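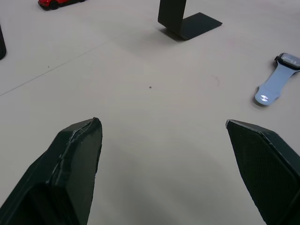
Why Do Shadows Have Soft Edges?

Science for Kids > Light

Put your hand over a table in a bright room and look underneath. You will see a dark patch. That patch is a shadow. It is a place where some of the light can't reach because your hand is in the way.

Now look at the edge of the patch. On a sunny sidewalk the edge is usually sharp. Indoors it is often blurry - dark near the middle and then paler and paler until you can't say where it stops.

The blur comes from the size of the light. A ceiling light is wide. Light leaves every part of it and travels in straight lines. Right under your hand, nearly all of those lines are blocked. A little farther out, your hand blocks the light from one side of the lamp but not from the other. That in-between part is gray. Scientists call it the penumbra (say it: puh-NUM-bruh). The darkest part is the umbra.

Pale tables are good for shadow watching. A light beige top shows every shade of gray. On a black mouse pad the same shadow is hard to find.
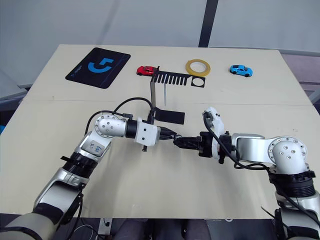 Different shapes make different shadows. A toy car sits low, so its shadow stays close to its wheels. A thin post that stands up can throw a long, narrow one. A roll of tape lying flat has a hole in the middle, and with a lamp high above it, light can get down into the hole. A piece with teeth like a comb can make stripes.

Try it yourself

You need a toy car, a roll of tape, a pencil, a sheet of white paper and a desk lamp. Ask an adult before you move the lamp.

1. Put the car on the paper and switch on the lamp. Draw around the shadow.
2. Lift the car 20 centimeters above the paper. Is the edge sharper or softer?
3. Do the same with the tape.
4. Stand the pencil up and move the lamp lower. Watch how long the shadow gets.

In step 2 the edge should get softer. The higher you hold the car, the wider the gray part becomes.

Words to know

Opaque: lets no light through.
Translucent: lets some light through, like wax paper.
Umbra: the darkest part of a shadow.
Penumbra: the gray part around it.

Written by Elaine Damasceno. Checked by Wenjie Cao.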